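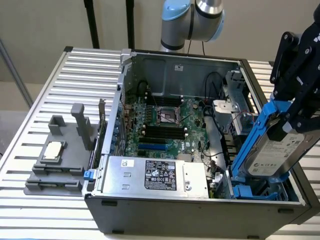

How do you stop a guarded move from tripping before the gripper reaches the drive bay?

Compare the force signal with a baseline recorded along the same path, and set the threshold on the difference instead of on the raw reading.

Posted by Vlasta Zelenák, 7 July 2023
Filed under: Motion Control > Contact and Force
Last updated: September 2023

This page covers guarded moves in Hidero for handling hard drives in caddies inside a desktop tower. The same setup works for any part that slides into a bay with little clearance. It assumes the arm is calibrated, the payload is set for the gripper, and the case pose is already published by your perception node. If the case pose is still being entered by hand, get that working first. A threshold tuned against a bad pose will have to be tuned again.

What goes wrong with a fixed threshold

A guarded move runs the arm along a line and stops when the measured force passes a limit. With the default settings, Hidero compares the raw wrist force to a single number. In open space this is fine. Inside a case the wrist is often tilted to clear the rim, and any error in the payload model shows up as a force that changes with orientation. The move then stops early, the state machine assumes contact, and the next step runs in the wrong place. Raising the limit hides the problem until the caddy meets a tray edge at full speed.

Step 1. Record the baseline

Remove the case from the table, or shift the whole path up along the base Z axis until it is clear of everything. Keep the same joint configuration. A baseline recorded with the elbow flipped is of no use.

Close the gripper on a drive and caddy of the type you intend to handle, then run:

hidero guard record --path bay_approach --frame tool --out bay_approach.base

Run it at the speed you plan to use in production. The recorder stores up to 4000 samples and drops the oldest ones when it is full. If the path is long, split it at the last via point and record only the final segment. The guard is not active before that point anyway.

Record a second baseline with the gripper empty. The approach for a grasp and the approach for an insertion carry different loads and need separate files.

Step 2. Check the frame

Baselines must be recorded and played back in the same frame. The Hidero default is base, and the --frame flag does not carry over from the recorder to the move. Set it in both places. A mismatch produces no warning, only a residual that grows with tool tilt.

To check, replay the clear path with the guard in monitor mode:

hidero guard replay --baseline bay_approach.base --frame tool --monitor

Open the log in Lillo and plot residual_z. It should be flat apart from noise. A slope means a frame or payload error. A bump at the start is acceleration, handled in Step 4.

Step 3. Set the threshold and the window

Edit the guard block for the move:

guard:
 source: residual
 frame: tool
 axis: z
 limit_n: 6
 window_ms: 50
 on_trip: hold

limit_n is the residual force in newtons. Our starting point at Mirnton is some 6 N for a plastic caddy on plastic trays. Start there and lower it if the noise allows.

window_ms is how long the residual must stay above the limit before the guard trips. A longer window rejects spikes but lets the arm travel further after real contact. Work out that distance from your approach speed and compare it with the clearance of the bay. If it is too large, slow the approach before you shorten the window.

on_trip should be hold while you are tuning. The retract option is useful later, but it moves the tool away from the contact pose before you can inspect it.

Step 4. Mask the acceleration phase

The residual is least reliable while the arm is speeding up. Add a mask so that the guard ignores it:

 mask: accel_only

Do not use mask: first_segment, which is still listed in the older manual. It disables the guard up to the first via point, and in a case that can include the pass over the drive cage.

Keep the hard force limit in the robot controller enabled at all times. The mask applies to the Hidero guard only.

Step 5. Test against a known surface

Clamp a flat block in the workspace at the depth of the bay and run the move into it at reduced speed. The trip height should repeat closely from one run to the next. If it drifts in one direction, the force sensor is warming up; let the arm cycle for a while and record the baseline again.

Then repeat with the real case. Cables are the main difference. A SATA or power lead lying across the path gives a soft, rising residual well before the tray does. Plotted in Lillo, cable contact is a ramp and tray contact is a step. If you need to tell them apart at run time, enable the slope check:

 min_slope: auto

In auto mode the slope is estimated from the baseline noise, so a noisy baseline makes it less sensitive. Use it as a classifier after the trip — the guard itself should still stop on either kind of contact.

Troubleshooting

Guard trips immediately: the wrong baseline is loaded, usually the empty-gripper file with a drive in the jaws.

Guard never trips: check source. If it reads raw, the limit is being compared to the unfiltered signal on the wrong topic. This was issue 2388 and is fixed in the current release.

Residual jumps at grasp: zero the sensor before closing the gripper. Zeroing afterward removes the payload twice.

Trips only on some cases: compare the published case poses. Hedvika Charvát added a pose overlay to the Kopecký plugin for Lillo that draws them on one plot.

Baseline files are tied to the tool definition. After any change to the fingers, record both files again and repeat Step 5.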